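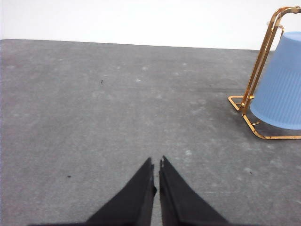 Gold-colored metal stand on a gray tabletop.

The Height of Durneck

The harbor office at Durneck kept its tide gauge in a concrete hut at the end of the north pier. The gauge was a Hafstein, float and counterweight, with a paper drum that turned once a week. A keeper changed the paper. A surveyor came every May from Brovbridge to confirm that the zero of the gauge had not moved against the benchmarks on shore.

I was the surveyor from 2000 onward. Before me there was another one, who had the route from 1989 and whose field books I inherited in a steel box. He wrote in hard pencil, with a seven that looked like a one, and he initialed every page. In the back of each book he kept a table of closures. A closure is the difference between the height you start with and the height you get when you have gone around the loop and come back to the same point. It should be zero. It never is, and the size of the error tells you whether to go home or start again.

His closures were very good. Mine were ordinary. For the first few years I put this down to experience.

The loop ran from the gauge hut along the pier to a brass bolt in the customs steps, up the hill to the church at Trendness, and back by the lower road. The bolt at the church was number 573. It was set in the plinth on the side away from the sea, under a drainpipe, and it was the reference for everything else. If 573 was right, Durneck was at the height printed on the chart. The church had been built on rock, according to the file.
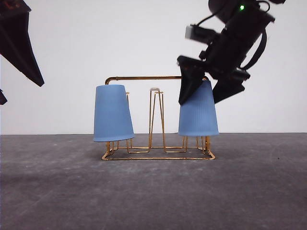 The procedure is dull and I will give it only in outline. The level stands on its tripod between two rods. You read the rod behind you, then the rod in front, and subtract. Then everyone picks up and walks forward. In wind you shorten the sights. In sun you put an umbrella over the instrument. My assistant in those days was the keeper's daughter, who held the rod very still and did not talk while I was reading. She had held it for the previous surveyor as well, from the age of twelve.

In my fourth year the loop closed badly. I ran it again the next morning and it closed badly by the same amount, which is a different kind of problem. An error that repeats belongs to something. I checked the collimation. I checked the rods against the steel tape. Then I split the loop into sections and ran each one out and back, and every section closed except the one that ended at the church.

The keeper's daughter watched me write this down. She said that he used to do the church last, and by himself.

I asked who had held the rod.

She said there was no one. He went up with the book and came down with the book. 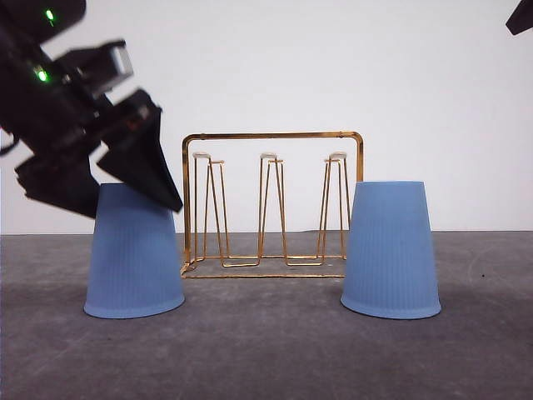 A benchmark is only as good as its highest point. The rod has to stand on that point and on no other, and the person holding it has to find it again every year. I used to teach this indoors, with whatever was available. Stand a light blue plastic cup upside down on a gray tabletop and ask a trainee for its height, and most will measure to the top without asking what the table is doing. I had made the same mistake at Trendness for three seasons. I had been measuring to the bolt with great care. The plinth under it had been going down the hill.

I went back through the steel box that night at the guesthouse. The sections along the pier were real. They had the small scatter that real readings have, and the corrections were made in place, with one line through the wrong figure. The church section was clean. Each year it had the same number of setups and the differences added up to what was needed. In the first book alone there was a page of genuine work, with a closure of 3 centimeters, and against it in the margin the word "check." It had not been initialed.

He had found it the first time out. I have no evidence for why he left it. The harbor was then applying for a deeper channel, and the chart height was in the application. He may have been asked. He may have meant to check.

I wrote to Brovbridge and recommended that 573 be withdrawn and the datum moved to the bolt in the customs steps. The office replied in the autumn, asking for two more years of observations. I ran them. The keeper's daughter held the rod at the church both times, under the drainpipe, and I recorded her name in the column for staff, where there had been a dash.

The second year it rained and we had to wait in the porch. She asked how far it would go. I said that depended on what was underneath, and that the file said rock. She went out to look at the bolt again and came back and said the rain was easing over the harbor, so I set up the level.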